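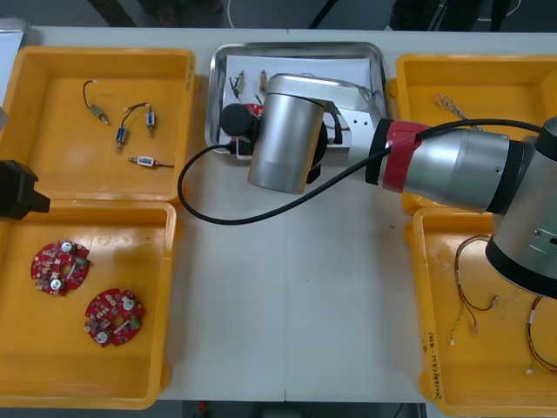

Chapter 4
Sorting and Recording a Card Collection

A collection that has not been sorted is hard to value, hard to insure, and hard to enjoy. Most collectors know this and put the job off anyway. Cards come in faster than they are filed, duplicates pile up in shoe boxes, and after a few years the owner can no longer say which sets are complete. This chapter covers the first pass through an unsorted group of cards and the written record that should come out of it. Grading is left to Chapter 5, and pricing to Chapter 6.

The methods described were worked out with baseball cards, but they apply with small changes to football, basketball, and hockey. Cards from the 1950s and earlier need more careful handling than is described in this chapter, and the student should read the section on older card stock before starting on them.

After reading this chapter, you should be able to:

Separate a mixed group of cards by maker, year, and set
Tell a base card from an insert and from a parallel
Set up a checklist and mark it correctly
Write a want list that another collector can use
Decide which duplicates to keep

Key terms: base set, insert, parallel, short print, checklist, want list, duplicate, lot, variation, raw card

4.1 A Sample Lot

Many of the questions in this chapter refer to a single group of cards, called the Sepúlveda lot after the street where it was bought. It came from a closed hobby shop and held 1396 cards in three long boxes and a grocery bag. The seller described it as "mostly late eighties, some newer." No list came with it.

The lot is a fair one to learn on. It has no card of great value. It does have nearly every problem a collector will run into: two makers' sets mixed together, cards filed backward, inserts mixed in with base cards, a run of cards with the same front photo and different backs, and a good many duplicates. One of the long boxes had been stored on its end, and the cards at the bottom of it were bowed.

The first decision is how far to take the sort. A collector who wants to build sets will sort down to the card number. A collector who follows one team may stop at the team. Someone who plans to sell the lot as a whole may need only the year and the maker. Choose before starting. Changing plans halfway through usually means handling every card twice, and corners get softer each time.

4.2 The First Pass

The first pass separates cards by maker and year, and nothing else. Do not stop to look up a player. Do not pull stars. Turn each card over, find the copyright line, and put the card in its pile.

The copyright line can mislead. On many cards it gives the year of printing, and the statistics on the back end with the season before. On a few issues released late in the year, such as those put out in November for the following season, the printed year may be one behind the year collectors use. When the two disagree, go by the card design and check it against a published list.

Work in short sessions. More than 30 minutes at a stretch tends to produce misfiled cards, mostly among designs that share a border color. Wash and dry your hands first and keep drinks on another table. Gloves are a matter of taste. Cotton gloves make it easy to drop a card or bend a corner, and many dealers work with bare hands.

Use open containers, one for each pile, wide enough that a card can lie flat. Rubber bands should never touch a card. If a pile has to be moved, put it in a box with a stiff card-sized blank at each end.

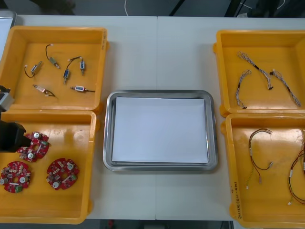 Figure 4-1. Open yellow bins and a steel tray on a white worktable.

At the end of the first pass, write down each pile and its size. The Sepúlveda lot came down to 18 piles. Two of these were large, and several were a handful of cards each. The small piles can go into one box with dividers until more cards from those years come in.

4.3 The Second Pass: Base Cards, Inserts, and Parallels

A base card belongs to the main numbered set. An insert has its own design and its own numbering, and was packed less often. A parallel repeats a base card with some change to it, such as a foil stamp, a different border, or a glossy finish.

Inserts are usually easy to spot. The card number will have a letter in front of it, or the back will carry a line such as "5 of 15." Parallels are harder. Tilt the card under a lamp and compare it with another card known to be from the base set. In the Rutdale issues used as practice cards in the workbook, the only difference between base and parallel is a thin silver line under the player's name, and it can be missed in poor light.

Short prints are base cards made in smaller numbers than the rest of the set. They look like every other card. The only way to find them is to use a checklist that marks them.

Variations need a little more care. A variation exists when the maker changed a card during the print run, often to fix a mistake. The corrected card and the uncorrected card carry the same number. Most checklists treat the set as complete with either one, while some collectors — the ones known as master set builders — want both. Write down which rule you follow at the top of your checklist.

4.4 Numerical Order

Once base cards are on their own, put them in number order. The quickest way for most people is to sort by hundreds, then by tens, then within each ten. Laying out a full hundred at once takes a lot of table and saves little time.

Keep all cards facing the same direction with the number in the same corner. Pull duplicates as they turn up and stand them behind the main run in the same order. Leave gaps alone. There is no need to put a blank in for each missing card, though some collectors do it in binders so that the pages will not have to be shifted later.

For binder storage, count the pockets before buying pages. A set stored nine to a page with one card in each pocket takes about twice as many pages as the same set stored back to back. The Cellgate page shown in the workbook exercises loads from the side, and the Mareo page loads from the top. Either will do for the exercises. Top-loading pages should not be stored upside down.

4.5 The Written Record

The record has three parts: a checklist for each set, a want list, and a location list.

The checklist shows what is owned. Mark a card only when it is in hand and filed. Cards bought but not yet received are left unmarked or noted in pencil. If condition is recorded, use the same few terms throughout, and note the date when the term was assigned.

The want list shows what is missing, and it is written for other people. Give the year, the maker, the set name, and then the card numbers in order. Player names are not needed unless the card is a variation. Say what condition you will accept. A want list that runs to hundreds of numbers for one set should be turned around into a list of what you already have.

The location list is the part most often skipped. It says which box or binder each set is in. Label the boxes on the short end, where the label can be read on a shelf, and give each box a number that does not depend on what is inside it.

Before You Go On

1. Find three cards from different years and locate the copyright line on each. Does it match the year given in a published list?
2. A card is numbered T-7. What does the letter suggest, and where would you file the card?
3. Write a want list for a set in which you own all but a few cards. Trade lists with a classmate and see whether it can be followed without asking questions.

Last updated: Tuesday, September 3, 2024

Related chapters
Chapter 2: How Cards Are Printed and Packed
Chapter 3: Boxes, Binders, and Sleeves
Chapter 5: Describing Condition
Chapter 6: Price Guides and Recent Sales
Workbook: Rutdale Practice Cards

Reader comments (3)

Guest: The answer key for 4.3 says the practice parallel has a silver border. My copy has the line under the name like the text says. Which is right?

Guest: We did the first pass as a class with a box of donated hockey cards. Copyright dates are tiny on some of those, so bring a magnifier.

Guest: Could you add something on oversized cards? Mine don't fit in either kind of page and I have them in a photo box for now.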